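Golita Hand-Held Demonstration Gripper

Overview
Specifications
In use
What's in the box
Ordering and lead time

Overview

The Golita is a hand-held parallel gripper for recording manipulation tasks by hand. The operator holds the tool, does the task at normal working speed, and the wide-angle camera above the fingers records it. The same fingers bolt onto the Golita arm mount, so a policy trained on hand recordings sees the same finger shape when it runs on the robot.

It suits tasks that are slow to teach over a remote-control link, such as folding, wiping, sorting small parts and handling cloth. For two-handed tasks, order the paired set. Each operator carries one tool per hand and both recordings share a clock.

Specifications

Body: gray molded shell, vented top
Fingers: black rubber, hollow inner faces, replaceable
Weight with battery: 800 g
Maximum opening: 64 mm
Recording time per charge: 2 hours
Storage: removable card
Tracking: visual, with optional printed marker block

The fingers wear at the tips first. Replace them when the rubber no longer closes to a clean V. Swapping a pair takes two screws and does not require recalibration if you use Plolelex replacement fingers.

Recording notes

Start each session with the mapping pass described in the manual. Keep the tool moving slowly and let the camera take in the whole room, including the ceiling and fixed furniture. Tracking copes with people walking through the background, but large blank walls close to the lens will cause dropouts.

Keep your free forearm clear of the fingertips when you can. We suggest 50 demonstrations of a task before the first training run, then more wherever the policy fails.

In use

Cloth work in a shared room with window light and overhead fluorescents. The fingers are over a printed cloth with a large white flower and a checkered border, and a second gripper with its marker block is set down near the windows.

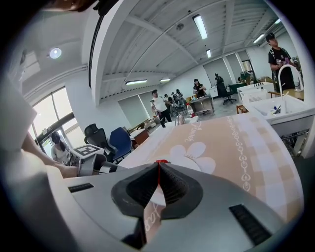 What's in the box

Gripper with one pair of fingers fitted
Spare finger pair
Battery and charger
Wrist strap
Calibration card

The arm mount and marker block are sold separately.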